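Breltthorpe Open Day

Search Search this wiki Go
Main page | Contents | Recent changes | Random article | Help

The Breltthorpe Open Day was a public demonstration of household robot software, held at the Breltthorpe works of the automation firm Solís on Tuesday, April 20, 2021. It was the first public showing of Zomia, a control program for robots with two arms, and was shown on screens in the firm's former packing hall. It drew 200 visitors in 14 groups. The event is mostly remembered for the gap between what was promised in the invitations and what could be checked by those who came.

Background

Solís began work on Zomia as a replacement for Brutari, an older program written for sorting parcels. Brutari had been sold on the strength of a single success figure, and several buyers later complained that the figure came from runs with one size of box on one kind of belt. The invitations to the open day, sent out in February, said that Zomia was "ready for the home". They did not say whose home, or how a home had been defined for the purpose.

Programme

Each group was given a short talk, followed by a session at the screens and a period for questions. All the work on show was simulated, a point made in the talk but missing from the invitations. The two subjects on the programme were handling small objects and getting about indoors. Visitors could ask for a run to be repeated but could not change the layout of the rooms or choose the objects.

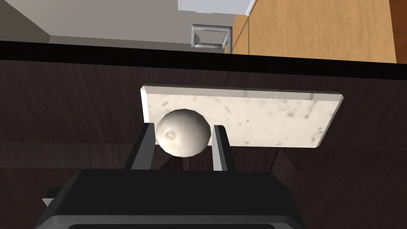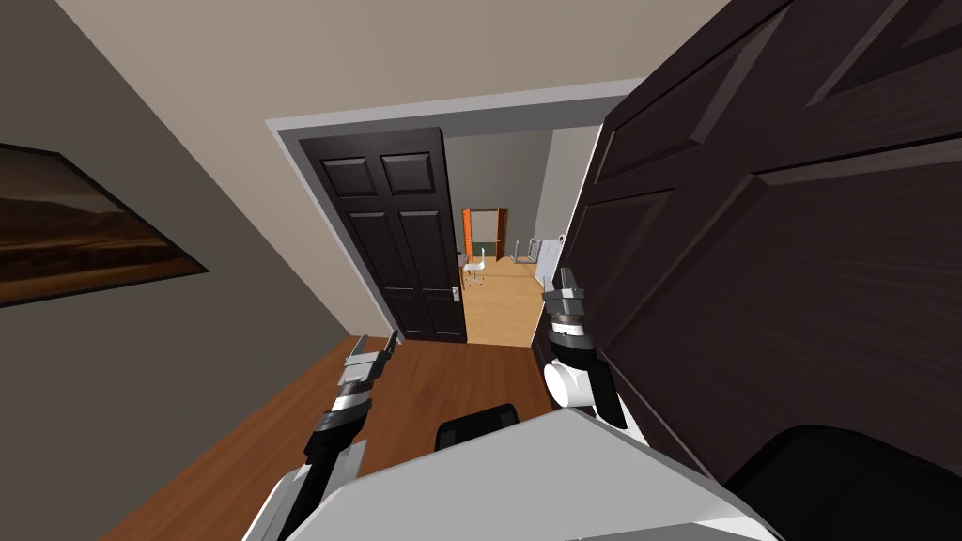 The firm's main claim was a total of 2,224 completed runs, printed on the handout without the number of runs attempted. Visitors from the trade asked for the missing figure in several sessions and were told it would be published later. They also questioned how far the two subjects could be added together, as the handout did. Holding a pale round object between two parallel fingers, close to a speckled slab, is a different matter from working near a dark panelled door with a second door standing open in the doorway ahead. A good score in the first says little about the second. The handout gave one total for both and did not list the runs by task.

Claims and criticism

Three objections came up repeatedly in written accounts of the day.

The first concerned contact. A simulated object has whatever weight, grip and softness its makers give it, and Solís did not say how these values had been chosen. Staff stated that they had been "set to sensible levels". Critics replied that a sensible level for fruit would be a poor one for pastry, and that the handout used the word "food" for both.

The second concerned doors. Real doors stick, swing back and catch on carpets. Asked whether the simulated hinges had any stiffness, staff gave different answers in different sessions.

The third was about price. Solís quoted 600 pounds a year for a Zomia licence but gave no price for a robot able to run it, and would not name a model on which it had been tested.

Supporters of the firm argued that simulation is a normal first step, that mistakes made on a screen break nothing, and that the day had been judged as a product launch when it was meant as an open house. The wording of the invitations makes this defence hard to accept in full.

Aftermath

A corrected handout was issued to those who had left an address. It removed the phrase "ready for the home" and described Zomia as "in development". The total of completed runs was kept, again without the number attempted. No trial in a lived-in house has been reported, and the promised breakdown by task has not been traced.

See also: Brutari; Solís; Zomia (software)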